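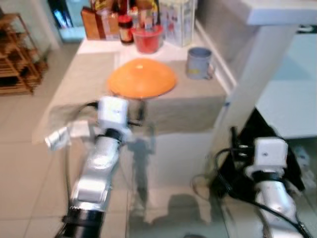
Kit bi-bras Niltunora – version cuisine

On me demande souvent par où commencer quand on veut équiper un vrai plan de travail, avec du textile et de la vaisselle, et pas une table de labo. Moi j'ai commencé par le kit Niltunora, et c'est celui que je vends aujourd'hui chez Rullby (donc oui, je prêche un peu pour ma paroisse !).

Dans le carton : deux bras, deux pinces parallèles, les alimentations, 3 mètres de gaine pour les câbles et le boîtier de commande Multon. Le support n'est pas compris, pensez-y dans votre budget. Comptez quelque 210 euros pour le modèle fixe d'Alvarado, que j'aime bien parce qu'il se règle en hauteur sans tout démonter.

Côté consommables, prévoyez un jeu de doigts de pince d'avance. Sur les torchons et les nappes, ils s'usent plus vite que sur les bols, et attendre une pièce en plein projet, c'est rageant. Le lot de rechange porte la référence 906.

Pour la location, il y a une caution de 1 000 euros, rendue au retour du matériel. Si vous hésitez encore, louez d'abord ! Un mois suffit largement pour savoir si la portée convient à votre plan – mesurez quand même la profondeur avant de m'écrire, ça nous évitera trois allers-retours.

Prochaines livraisons en avril. Pour un devis, demandez Evaristo Serra, je réponds plutôt le matin.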